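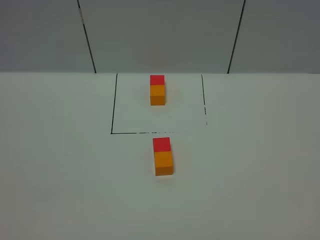

Block stacks on the test surface, one inside the marked zone and one in front of it.

Closar publishes practice guide for tabletop pick-and-place trials

CLESWOOD, 27 July 2025 — Closar, the working group on small-arm test methods, has released version 3 of its practice guide for tabletop pick-and-place trials. The guide sets out how a laboratory should lay out a work surface, mark a target zone, place test blocks and record the result. It is free to download and applies to single-arm cells with a two-finger gripper.

The new version replaces the text issued in February of last year. Most of the changes concern the target zone. Earlier versions asked only that the zone be "clearly marked." Version 3 defines a marked zone as an area bounded by drawn lines, by a physical edge of the table, or by a combination of the two. A table edge may serve as one side of the zone if the test record says so.

Line wear is covered for the first time. Marker lines on a pale surface fade with cleaning and with repeated contact from blocks and grippers. Under the guide, a line that is broken or faded must be noted in the record before the trial starts. The corner positions must be written down separately so that the zone can be redrawn in the same place. Where a corner can no longer be read from the surface, any block that comes to rest near it is scored from the written positions and not by eye.

The section on scoring has been shortened. A block counts as inside the zone when its full base is inside the boundary. A block that touches a line is recorded as "on line" and reported in its own column. Laboratories may no longer fold these results into the success rate.

Draft text was tried out at Zestholm and Ghumman, which between them logged 961 trials using colored blocks on plain tables. Reviewers at the two sites scored the same recordings without seeing each other's sheets. Over 30 of the trials were scored differently, and most of those disagreements were traced to the front boundary of the zone. The wording on worn lines was added as a result.

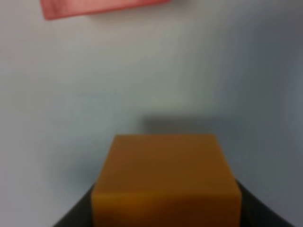
Wrist camera view of an amber-orange block between the gripper fingers.

Version 3 also addresses wrist cameras. Views taken close to the gripper are often soft, and the fingers can hide the lower part of a block. The guide therefore does not accept a wrist view as the only evidence of a grasp or a placement. A fixed camera covering the whole zone is required, and the two recordings must share a time base. The wrist view may be used to support a finding on finger position — it may not overrule the fixed view.

Backgrounds should be plain and matte. Seams, tape and other marks on backdrop panels are allowed if they stay unchanged for the full series. Lighting is to be left as set once the first trial has been recorded.

Laboratories now using version 2 have 45 days to move to the new record sheet. Results gathered under the earlier text remain valid but must be labeled with the version number. They should not be pooled with version 3 results in a single table.

The guide, the record sheet and a list of changes are available from the Closar document page. Comments on the text can be sent to the Closar editorial desk in Cleswood.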